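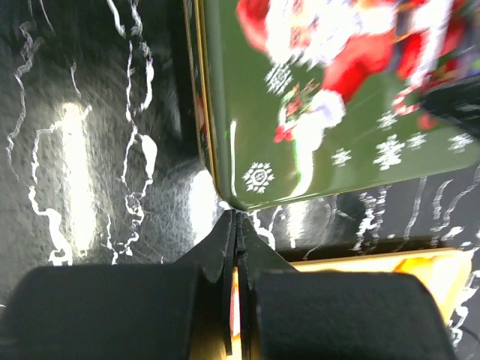
Last Monday I gave a talk about science in the public library of Dokimbridge, and I want to write down what I learned before I forget it. I have lived in this country for nine years and I still prepare every sentence in advance when I must speak in front of people. This time I prepared too much.

The subject was how ordinary people can understand a survey about science. You know the kind: a newspaper writes that most citizens trust scientists, or that most citizens can not name one living scientist, and the reader feels proud or ashamed, depending on the headline. I work with survey data in my job, at a small company called Tevotby, and I thought one hour would be enough to explain what a sample is, what a margin of error is, and why the wording of the question matters so much. I had 50 slides. My wife told me this was too many. I removed none.

The library gave us the reading room on the first floor, with the chairs that make a noise each time somebody moves. I began at seven in the evening. By slide eleven I could see that I had lost the left half of the room. I was explaining the difference between a random sample and a sample of people who chose to answer, and I used the word "stratified" three times. An older man in the second row had closed his eyes. I do not think he was concentrating.

So I stopped and asked a question, which was not in my plan. I asked: "Do you agree that science is important for the future of our children?" Almost every hand went up. Then I asked: "Do you agree that the city should spend more on science, even if the swimming pool must close one day each week?" I counted 27 hands before, and after the swimming pool I counted six. People started to laugh, and then they started to argue with each other, mostly about the swimming pool. For the next forty minutes I did not touch the slides.

I should have known this. When I was a student, our professor Cozma made us fill in a questionnaire in the first lecture and gave us the results in the last one, and I remember this questionnaire better than anything else from the course. One half of the class had received a slightly different version and we had no idea. I passed her exam with a mediocre grade, but I have never again read a poll without looking for the exact question.

In the discussion a woman asked why the pollsters never call her. I said that a national poll may ask one or two thousand people, so most of us can wait for a whole life. She was not satisfied. She said, "Then how can they know what I think?" It is a very good question and I answered it badly. I said something about soup: you stir the pot and taste one spoon, and you do not need to eat the full pot. It is an old comparison and it works for salt. But she did not ask about the soup, she asked about herself, and a poll really does not know what she thinks. It only knows, more or less, how many people there are who would answer like her. I wish I had said it so simply on Monday. I found the sentence on the bus.

Another person wanted to know if "trust in science" means trust in the method, or in the people, or in the companies who sell the results. I told them that most questionnaires do not separate these three, and that I also would answer differently for each. A vaccine, a weather forecast and a new telescope are all "science" in such a question. My neighbor trusts the weather forecast less than all of them, and he is a gardener and has his reasons. 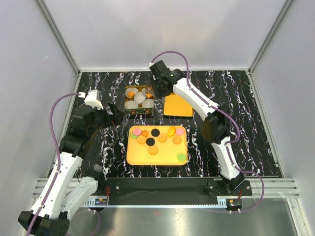 Octavian Filip wrote to me the next morning that the hour was good but I was unfair to the people who make these polls, and that a short question is not always a lazy question. If you ask the same simple thing every two years, he wrote, you can at least see if the answer is moving, and when you improve the wording you lose the comparison with all the years before. He is right. I spoke as if every general question were a trick. There is a real price for changing a question, and I had one slide about exactly this, number 38, which I never reached.

I replied that I will put it at the beginning next time. If there is a next time. The library has asked me for another evening in December, and Darius Onu offered to do it together with me, which would be a great help because he speaks faster and makes better jokes. We would like to run a small survey on the visitors in advance, two versions, as my professor did. The library can print 100 sheets for us without cost. If we get back half of them I will be happy.

Some notes for myself, and perhaps for somebody who must give such a talk in a language that is not his own. Write the first two minutes word by word and the rest only as key words. Do not translate a joke. When you do not understand a question, ask to hear it again, and people will usually ask it shorter and better the second time. Bring your own water. I drank from the glass of the person who introduced me, and I noticed it only at the end.

The slides are in the Drurus folder, if you want them. I have cut them down to 19.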